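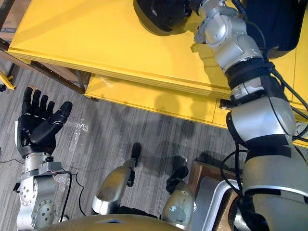 4.2 Punho e mão esquerda - verificação antes de ligar

1. Botão de emergência premido. Alimentação dos braços desligada, esperar 70 segundos.
2. Mão esquerda aberta, palma para cima. Não forçar o polegar.
3. Ver os parafusos das tampas redondas do punho. Aperto com a chave Ziretti de 2 mm, sem exagerar.
4. Conector lateral do antebraço: empurrar até ao fim. Se tiver folga, trocar (ref. Nondach 1120).
5. Cabos do braço direito - seguir até às juntas de baixo, nada trilhado entre os aneis.
6. Tirar plásticos e cabos soltos do chão.

CUIDADO: braço direito pode descer sem travão. Segurar pelo segmento grosso, nunca pelos cabos.

Nota: erro 37 ao arrancar = repetir o passo 4 e reinciar.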